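Baketti Everyday Cleaning Cloths, large, slate blue

Home > Cloths and Dusters > Everyday Cloths

Sold singly or in packs of 2
In stock at Brandivgate and online

I've been selling cloths for long enough that people expect me to be bored of them, and I'm really not. A good cloth gets picked up a dozen times a day and a bad one lives under the sink until you move house. The Baketti large is the one I keep in every room at home (yes, including the bedroom, we've got a dog) and it's the one I'd hand you first if you came into the shop and asked.

We used to stock the Tradell ones, and plenty of you liked them, me included. Then the size went down and the price didn't, so I went looking. I tried a whole drawerful of samples before I settled on these. The Nikolaidis cloth came very close -- lovely and soft, brilliant on taps -- but it held on to every bit of fluff in the wash and I got fed up picking it clean. We still have a few of those in the clearance basket if you fancy one for the car.

What I like about it

It's big. Folded in four it sits nicely under your palm and you get eight clean faces out of it before you need to rinse, if you turn it properly. It's thin enough to wring out by hand, even for those of us with rubbish wrists, and it dries over the edge of the bath by morning. The hem is stitched all the way round with no scratchy label. I asked for that specially! The old batch had a label in the corner and it drove me up the wall.

The blue is a greyish sort of blue, a bit like jeans that have been through the wash a lot. It doesn't show every mark, and it doesn't shout at you when it's been left out on the side.

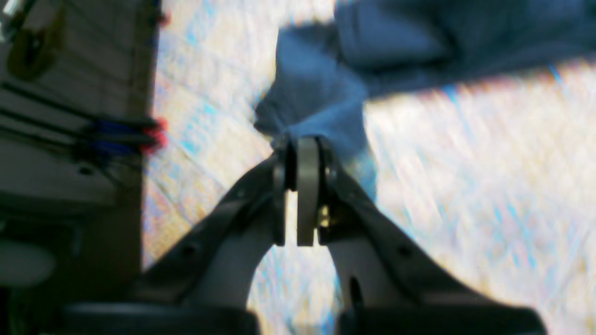 It's also what I use for carpet spills, and I get asked about those more than anything else. Put the cloth down flat on the wet patch and lean on it. Don't rub! I know you want to rub. Lift it, fold to a dry bit, lean on it again, and keep going until nothing more comes up. For tea or squash I follow with cool water on a second cloth, and then leave a dry one on top with a couple of heavy books on it overnight. Pale carpets are the worst for leaving a ring, so work from the outside of the spill in towards the middle.

Where I'd use something else

Not on the oven. You can, but burnt-on fat never properly leaves the cloth afterwards, and you'll be sad about it. Get a scourer. I wouldn't use it with bleach either, as the colour goes patchy and the edges start to curl. And if you want streak-free windows, the glass cloth is a tighter weave and does a better job in half the time.

Washing

Wash it on its own before you first use it, or with other dark things. Mine gave up a tiny bit of blue the first time and nothing since. After that, 40 degrees with the towels is fine, and 60 if it's been somewhere horrible. No fabric softener please, it coats the fibres and then the cloth just pushes water about. If somebody in your house has already put softener in (mine did), run it through again hot with a cup of white vinegar and it should come back.

Line dry if you can. It'll go a bit stiff, but a good shake sorts that. Tumble on low is all right too. I've never ironed one and I'd worry about you if you did.

Folding and keeping them

I roll mine and stand them up in an old bread tin, so I can grab one without the whole pile coming with it. Flat in a drawer works too. What doesn't work is stuffing them damp behind the tap -- they go sour in a day, and then you've got a wash on your hands you didn't need.

Size and bits and bobs

Width: 66 cm
Length: 66 cm
Colour: slate blue
Hem: stitched on all sides
Label: none
Wash: up to 60 degrees, no softener, no bleach
Tumble: low

The pack of 2 is the same cloth in the same size, just wrapped together in a paper band.

From customers

"Bought one in April to try and came back for the pack. Used it on a whole cup of coffee on the stairs and I can't find the place now." Maëlle MacLeod

"Bigger than I thought it would be. Good. Would like a green one."

"Nice cloth, colour a shade darker than on my screen. Went a bit stiff on the line but softened up once I used it."

On the green: I've asked. Baketti only dye the large size in blue and grey for now, and the grey won't be with us for a while. If you'd like a note when it lands, put your email in the box at the bottom and I'll write to you myself.

Delivery and returns

Orders over £25 go out free, anything under that is £2.95. If you don't get on with it, send it back unwashed within 29 days and I'll refund you. If the stitching goes, I don't mind whether it's been washed or not, just let me know and I'll pop a new one in the post.

Page updated May 30, 2020

You might also like
Baketti glass cloth
Long-handled scourer
White vinegar, 5 litres
Clearance basket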